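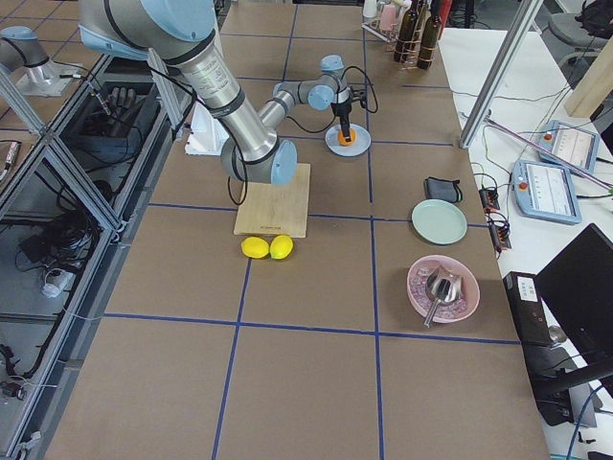 *The tabletop cell at Odix, lemons and ice bowl included.*

I finally got myself over to the Odix lab in December, and I came for the software, so if you want payload specs you're on the wrong blog! Yuzuki Chiba looks after the planning side and let me sit next to her for most of the afternoon, asking all the dumb questions I'd been saving up.

Their planner is called Kavix. It treats the blue tape grid as a set of named cells, and every task gets written as moves between cells before anybody worries about joint angles. I liked that a lot. You can read a plan out loud and it makes sense. The default budget is 200 milliseconds per query, and if it runs over, the arm just holds where it is and the log gets a line in red.

She had 483 logged plans open in the viewer (you can scrub through them like a video, which I did for way too long).

## The wrist view

Violeta Sosa does perception, and her part was my favorite. The wrist camera gets the tape and a whole lot of plain brown in between, plus whatever sheen the lights put on it. Her line finder has to pick out the tape edges and leave the shiny patches alone.
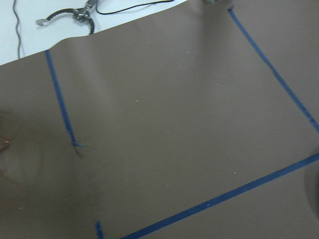 ## Two views, one table

She fits the tape lines from the wrist, then checks them against the fixed view, and the two estimates get merged 30 times a second. When they disagree, the fixed view wins – for now. Arūnas Mets wants a proper confidence score in there and they were still arguing over it when I left.
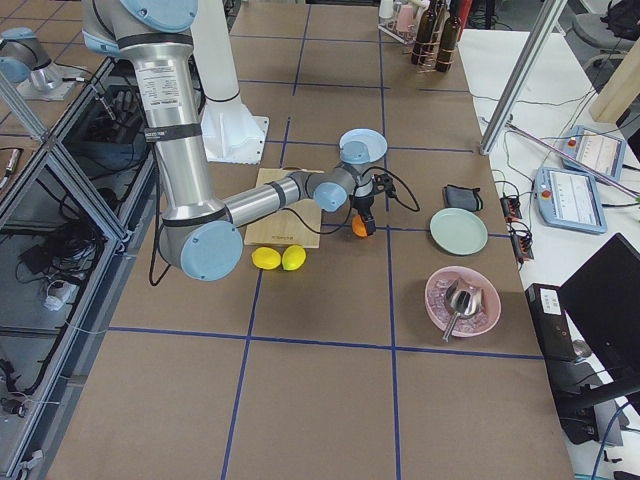 Arūnas also showed me the replay tool, and I'm jealous. You pick any moment in a log, change one planner setting, and rerun from there with the old path drawn in gray under the new one. I asked if they'd ever release it. He said maybe, after the docs get written, so don't hold your breath.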